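Teaching by Hand and from Afar: Notes for Session Four
Notes by Anitha Sastry. Lab sections are with Tharun Rao.

Last time we finished with the question of where demonstrations come from, and a few of you stayed behind to argue that it doesn't matter much as long as there are plenty. I think it matters a lot, so I've spent most of these notes on it. Read them before the lab. The reading from Jayasinghe (chapter on contact tasks) covers some of the same ground with a lot more math, and you can leave the math for later.

We have two ways of showing the arm a task in this course. The first is hand guiding, which the textbooks call kinesthetic teaching. You put the arm in its free mode, take hold of it near the wrist, and walk it through the motion while the joint angles get written down. The second is teleoperation, where you sit at the leader station and the arm follows you. Most of you will like hand guiding better on the first day and teleoperation better by the end of March (I did too, and I held out for quite a while!).

Hand guiding feels great. You push, it goes, and you get a real sense of how heavy the thing is and where its joints don't want to bend. The trouble is that your hands are in the recording in two ways. They block the wrist camera, or at least they wander through its view, and they also push on the arm, so the force readings are a mix of the task and you. If you only want a path through open space, fine, go ahead. If you want the policy to learn from what the camera sees and what the wrist feels, you've handed it a lot of footage with fingers in it.

Teleoperation fixes both of those and gives you new problems in exchange. You lose most of the feel. You're a little behind the arm, or it's a little behind you, and your first ten minutes will be embarrassing. Keep at it. Our leader station has the Cledier handles, which give you a faint buzz on contact, and you should learn to trust your eyes over the buzz. 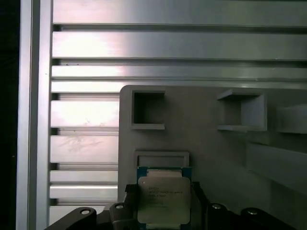

Insertion is my favorite kind of task to teach with, mostly because it punishes sloppy demonstrations so quickly. Picking something up is forgiving, and you can be off by quite a bit and still close on it. Putting a flat part into a shallow recess is another matter, and everything you do in the last stretch shows up in the data. Look at how the processor is held upright between the fingers, one on each edge, with the slot directly above it and nearly the same width. From the wrist you get both things in one view, the part and the place it's going, and that is the view I want you to drive from. Get lined up first, stop, check left and right edges against the slot, and only then move in. If you're steering and closing the distance at the same moment, you'll teach the policy to do both at once, and it will be worse at it than you are.

A word about metal. Bright rails and a shiny heat spreader throw reflections around, and the reflections shift when the wrist camera moves. People ask me if they should cover everything in matte tape. Please don't! I'd like the policy to see the shine in training, in as many positions as you can manage, so it isn't surprised by it later. Vary the starting pose, too. If every demonstration begins from the same spot you'll end up with an arm that knows one trip by heart.

Now, pauses. When you stop to think, the recorder keeps going, and a policy trained on that can learn to stop and think as well, except it never starts again. A short stop for alignment is okay. A long one while you look for your coffee is not, so end the episode and mark it as dropped. The Kistudby logger has a key for this (D on the left keyboard) and it doesn't delete anything, it only sets a flag.

Failures: keep them, but label them. A demonstration where you missed, backed off, and corrected is worth having, and I'd put it in the training set. One where you jammed the part and gave up goes in the failure folder.

On quantity. The Zuranard set that we'll use as a baseline has 1,603 episodes after cleaning, out of 2,000 recorded. Each lab pair will add 100 of their own. Last year's best pair trained on 227 and beat pairs with far more, and when Tharun went through their recordings the motions were slow, plain, and nearly boring to watch. Aim for boring.

For the lab, bring your station login and your written plan for the starting poses, one page, handwriting is fine. Each pair does ten hand-guided episodes first, then switches to the leader station for the rest. Swap drivers halfway and write down who drove which, we'll need that when we compare operators in session six. Plans are due to Tharun by noon on 14th March. If your free mode feels stiff or the arm sags when you let go, hit stop and come find one of us before recording anything else.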